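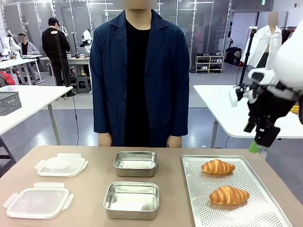 Section 2. Setting Up a Hosted Session

This section describes how to install the Fadero session host, open it to other players, and load a saved campaign. It applies to the desktop edition of the game. Players who only wish to join a session hosted by another person may skip to "Joining a Session" below.

Before You Begin

The host program is installed separately from the game and may run on the same computer or on a different one. The computer must have at least 2 GB of free memory after the operating system has started. A wired network connection is recommended. The account used for installation must have permission to change firewall settings.

Note: Campaigns created in the preview edition cannot be loaded by the host program. They remain playable in single-player mode.

Installing the Host

1. Close Fadero if it is running.

2. Open the Stergiou launcher and select Tools, then Session Host.

3. Choose an installation folder. The folder must not be the one that contains your saved games.

4. Select Install and wait for the message "Host ready."

5. Start the host program once and close it again. This creates the settings file.

If the message "Host ready" does not appear, restart the launcher and repeat steps 2 through 4. An incomplete installation is repaired automatically and does not need to be removed first.

Opening the Session to Other Players

1. Start the host program and open the Network page.

2. Confirm that the port is set to 3777. A different port may be entered, but every player must then type it by hand when joining.

3. Allow the host program through the firewall when prompted.

4. Enter a session name and a password. The password may not be left blank.

5. Set the player limit. The highest permitted value is 19, including the host.

6. Select Open Session.

The status light on the Network page changes from gray to green when the session is open. A yellow light means that players on the local network can join but players elsewhere cannot. In that case, check the port forwarding settings on your router.

Caution: Do not share the administrator code shown at the top of the Network page. Any person holding this code can delete the campaign — including its backups.
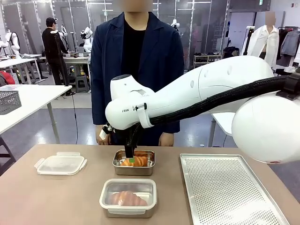 Robot arm with its gripper reaching into a stainless steel container.

Loading a Saved Campaign

1. Stop the session if it is open.

2. On the Campaigns page, select Import and locate the saved campaign.

3. Select Check File. Large campaigns may take about 60 seconds.

4. If the check reports missing maps, open the Rasis map editor and export the maps again under their original names.

5. Select Load, then return to the Network page and reopen the session.

The host saves the campaign whenever a player leaves and whenever the party enters a town. A manual save can be made at any time from the Campaigns page. Combat pauses briefly for all players while a manual save is written.

Joining a Session

1. From the main menu, select Play Together.

2. Enter the session name and password supplied by the host.

3. Choose an existing character or create a new one. Characters above the campaign's level limit are shown in gray and cannot be selected.

4. Select Ready.

A player who loses the connection during combat keeps their place in the turn order and may rejoin with the same character.

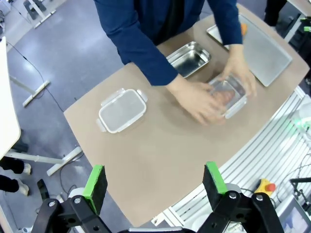 Ritberg, 2022-01-24

Changes to This Section

The instructions for the player limit have been revised to match the current host program. The former Guest Mode has been withdrawn, and its settings are ignored if they are still present in the settings file. The paragraph on manual saves is new.

Corrections to this guide should be sent through the Report a Problem form in the launcher, marked for the attention of Despina Karras, Documentation. Please include the section number and the version shown on the host program's About page. Requests for help with a particular campaign should be sent to Player Support instead — the documentation office has no access to saved games.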